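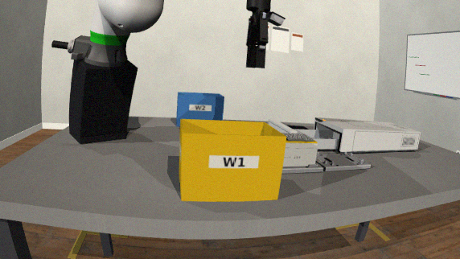

12th November

Got in before eight and checked the overnight batch first. All 300 runs had finished, no crashes, and the log was the right length for once. That is the first full batch since we swapped the contact settings, so I can finally compare the two methods on the same footing.

The short version: the new way of ordering the training episodes helps, but less than I told Carol it would, and it helps in a different place than I expected.

I want to get this down while I still remember what I changed and when. In August I was sloppy with notes and lost most of a week working out which set of weights went with which plot.

The task is the same one we have had all along. The arm moves a rack between the instrument's drawer and one of the two boxes, W1 or W2, depending on what the instruction says. W1 is the yellow one and sits up front. W2 is the blue one behind it, and from the main view the yellow box hides a good part of it. I picked that layout on purpose back when we set up the scene and I have been paying for it ever since.

The training set is 1,722 simulated episodes. The baseline sees them shuffled. The new version sees them sorted by how much of the target is blocked in the main view, easy ones first, with the hard ones mixed in a little at a time. Same network, same number of steps, same learning rate. Carol made me run the baseline again from scratch instead of reusing the old one, and she was right, because the old one had been trained before the physics fix and came out lower.

For W1 there is no difference worth talking about. Both versions do it nearly every time, and when they fail it's in the same way: the fingers close a bit early and the rack tips in the drawer. Sorting the data was never going to fix that.

For W2 the sorted version does better, and I could see it with all 4 seeds. What surprised me is where the gain comes from. I had assumed the shuffled policy was going to the wrong box. It does that sometimes, but not often. Mostly it goes to the right box and comes in too low, so the rack catches the rim of W1 on the way over. The sorted version lifts higher before it crosses. I watched clips for most of an hour to be sure I wasn't making it up, and then wrote a small script that logs the height of the fingers when they pass over the front box. The script agrees with me. I should have written the script first.

So the write-up needs to change. The draft says the method "improves target selection under occlusion." It doesn't, or not by enough to claim. It improves the path to a target that is partly hidden. I crossed out two paragraphs before lunch and have not replaced them yet.

Carol came by after lunch and I showed her the height plot. She asked whether the sorted version just lifts higher all the time, for both boxes. Good question, and I hadn't looked. I ran it while she waited. It does lift a little higher for W1 too, but the gap is much bigger for W2. She thought that was decent evidence and not yet proof. She wants a control where we sort by something that has nothing to do with occlusion, such as episode length, in case any easy-to-hard order gives the same effect. I groaned, but I'd ask for the same thing if I were reviewing it. Queued it under Turkura so it doesn't get mixed in with the main results. It needs the same 4 seeds, which means it will tie up the machines for a while.

Spent the middle of the afternoon on something dull. Stastico was reading the success flag from the wrong column for any run that ended on a timeout, and counting those as missing when they should have been failures. It affected both methods, so the comparison holds, but every number in the table drops a bit. I fixed the import, regenerated the table and put a note at the top of the file with the reason. Gistik had cached the old figures and I had to clear it twice before the new ones showed up.

After that I tried 3 small changes to the scene to see how fragile the result is. Moving W2 a little to the left: fine. Turning the boxes slightly: fine for the sorted version, a bit worse for the baseline. Dimming the lights: both got worse by the same amount, and the shadows seem to matter more than I'd like. These were short runs and I'm not putting them in the paper, but I saved the settings in the Crabtree folder in case somebody asks.

There is also the question of the real arm. The sim table is very clean. Everything sits where the file says it sits, and the drawer comes out the same distance every time. I don't expect the lift height to carry over exactly. I do think the direction of the effect should, and it would be easy to measure with the same script — the height over the front box is a number we can get from the joint readings without any extra sensors. I wrote that up as a half-page plan and sent it to Carol. No answer yet.

Things to do next:

Rewrite the two paragraphs on what the method improves.
Check the length-sorted control once the first seed is done.
Replot success by box, not pooled. The pooled number hides the whole story.
Look at the early finger closing on the drawer. It's the biggest source of W1 failures and has been for months.
Rename the August weights so I stop opening the wrong ones.

Left at six thirty. The first control seed was running when I went, loss curve looked normal.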